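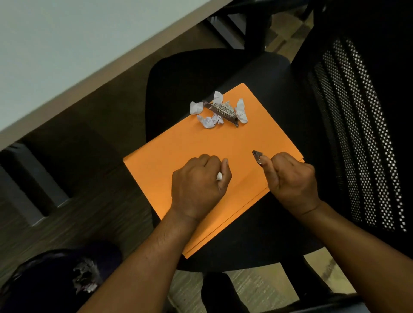
## Session 3: Small trash, and what the tidying books claim about it

Reading for this session: Tutcombe, the chapter on desks, and the Bevan handout on office waste. Bring both. You'll be asked to disagree with at least one of them in writing.

### 3.1 The claim

Tutcombe holds that clutter at a workstation starts with "orphan items": wrappers, tissue, torn paper, anything too small to feel like a job. Leave one and more will follow. The cure offered is a fixed routine done at the end of each work block.

Parts of this are fine. Small trash does gather, and people do put off dealing with it. Whether one wrapper *causes* the next is a different matter, and Tutcombe gives no evidence beyond a few stories from clients who had already paid for the course.

### 3.2 The gather-and-tip method

The usual version, as taught in the Undis workbook:

1. Pick a flat carrier. A closed folder, a tray or a magazine will do.
2. Put all the loose bits on it before you go anywhere near the bin.
3. Hold the light pieces down. Crumpled tissue rolls, and candy wrappers slide on a smooth cover.
4. Tip once, over the bin.
5. Check the carrier for crumbs. Put it back where it lives.

Undis calls step 2 "the heart of the method." I'd say it depends on where the bin is. With a candy bar wrapper, a few balls of paper and a lined bin right beside the chair, dropping the stuff in by hand is no slower. The carrier earns its place when the bin is across the room or down the hall.

Note also that the method quietly uses a second surface. If the folder is resting on the chair, you can't sit down until you finish. Undis counts this as a benefit (it "forces completion"). Anyone who has been called away halfway through a job may see it differently.

### 3.3 The numbers

The Trernberg survey is quoted in nearly every book on the list. Points to copy down:

- 2,199 forms sent out, 1,035 returned. Fewer than half.
- People reported on their own desks, from memory.
- "Tidy" was never defined on the form.
- The headline result is a saving of 13 minutes a week. No one timed anything.

Who sends back a form on desk tidiness? Probably people who care about desk tidiness. Bevan mentions this in a footnote and then uses the figure anyway – see if you can find where.

### 3.4 Sorting at the desk

Bevan wants wrappers and paper kept apart from the start. Sensible where there are two bins. With a single lined bin, sorting on the folder and then tipping everything into the same bag is wasted effort. Used tissue and paper towel are commonly kept out of paper recycling in any case, so check the local rules before building a routine on them.

One habit I do keep: look at scraps with writing on them before they go. Phone numbers get lost this way.

### For next time

Try the method at your own desk on three work days, then go three without it. Write down the time taken and how far the bin is from your chair. A page is enough. If you find no difference, say so and don't pad it out.

Optional: Tutcombe on drawers. Skip the part about color.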